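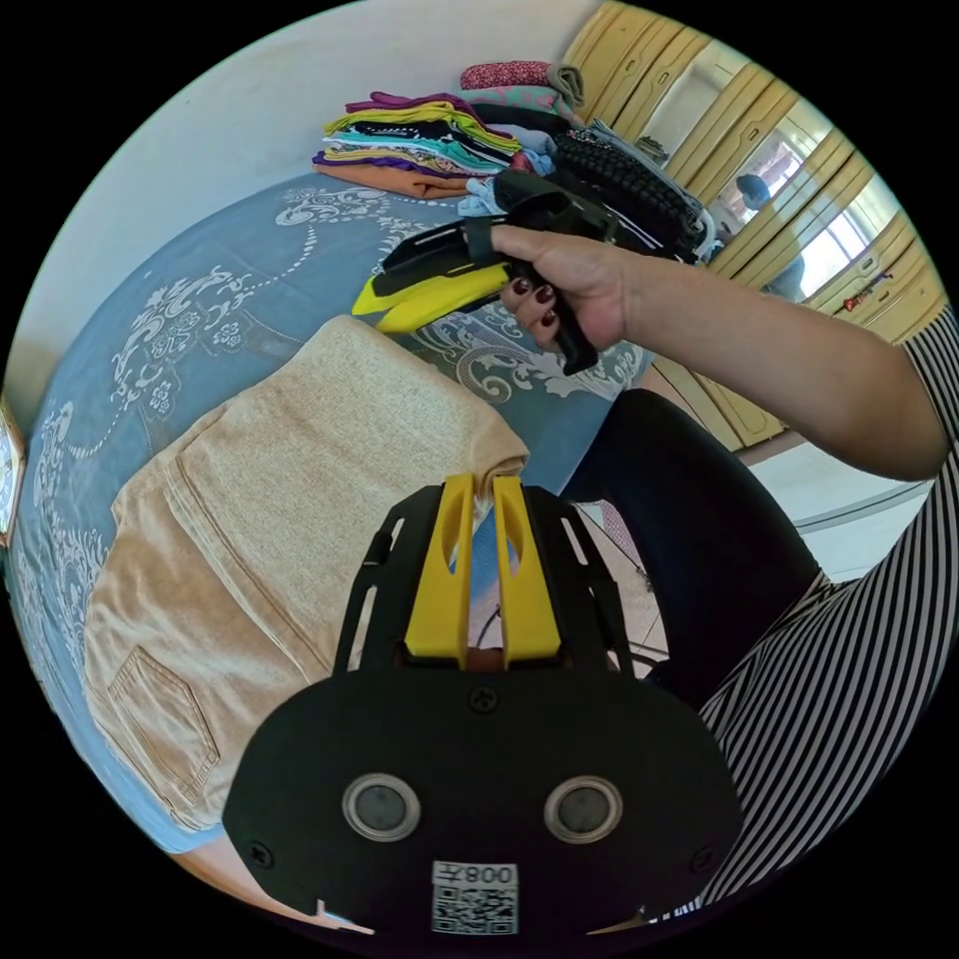
# Pareja de pinzas de mano Jusivow

La Jusivow es una pareja de pinzas de mano, izquierda y derecha, pensada para quien trabaja con ropa, toallas, sábanas y otras cosas blandas que no se dejan coger dos veces de la misma manera. La fabrica Sistix y nosotros la vendemos ya montada y con sus etiquetas puestas, así que al abrir la caja queda bastante poco por hacer. Aun así, le agradecemos que lea esta página con un café delante, porque casi todas las consultas que nos llegan se resuelven en los primeros minutos de preparación.

## Qué viene en la caja

- 2 pinzas, con dedos amarillos y cuerpo negro
- 2 correas para la mano, negras
- un juego de dedos de repuesto
- destornillador de estrella y bolsita de tornillos
- paño sin pelusa

El modelo de dedo es el 101, el anguloso con huecos recortados. Si ya tiene en casa dedos de otra serie, escríbanos antes de ponerlos: algunos encajan en la base pero rozan con los soportes ranurados de los lados, y ese roce se nota mucho al cerrar.

## Preparar la pareja

Empiece por las etiquetas. Cada pinza lleva un código QR y su número seguido del carácter del lado: 左 es la izquierda y 右 la derecha. Los dos números tienen que coincidir. Si tiene varias parejas en el mismo armario, guárdelas por número desde el primer día — mezclarlas es facilísimo, y luego toca registrarlas otra vez.

Después ajuste la correa. Debe pasar por encima de la mano y sujetar sin apretar, de modo que pueda abrir los dedos del todo y la pinza no se le vaya hacia delante. Con manga larga conviene remangarse un poco, que los puños tienen la mala costumbre de meterse por donde no deben.

Para terminar, abra y cierre cada pinza despacio, unas 9 veces, primero en vacío y luego con una tela fina doblada. Los dedos han de llegar juntos y a la misma altura. Si uno se adelanta, afloje sus tornillos media vuelta, céntrelo con la pinza cerrada y vuelva a apretar.

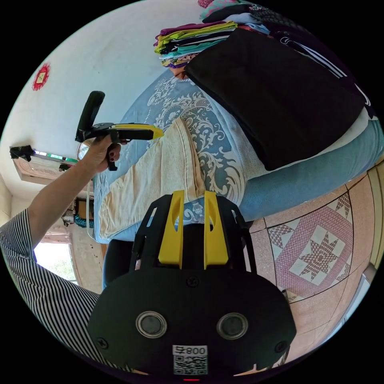

*Pinza 008右 en primer término; al otro lado, una segunda pinza sobre la prenda beige.*

## Cuidados de cada día

El género de punto suelta una pelusilla que acaba entre los dedos y en las ranuras de los soportes. Pase el paño seco al acabar la jornada y, si hace falta, un pincel blando. Nada de alcohol sobre la etiqueta, por favor: borra el QR antes de lo que uno imagina.

Revise también los tornillos de la tapa. Van apretados a mano, con el destornillador de la caja, y no necesitan más fuerza que esa. Quien los aprieta con atornillador eléctrico suele acabar pidiéndonos una tapa nueva (la tenemos, pero preferimos que no le haga falta).

## Cambiar un dedo

Cámbielo cuando vea la punta gastada o cuando las telas finas empiecen a escurrirse. Apoye la pinza sobre una toalla, retire el dedo viejo, limpie el asiento y coloque el nuevo sin forzarlo. Nosotros cambiamos siempre los dos a la vez, y el viejo que aún sirve se queda de reserva.

## Repuestos y taller

Los dedos, correas y tapas se piden sueltos a través de Ikcombe. Las reparaciones las lleva el taller de Nasution, que durante agosto cierra; indique en el pedido el número y el lado que aparecen en la etiqueta, y mande la pinza con la correa puesta.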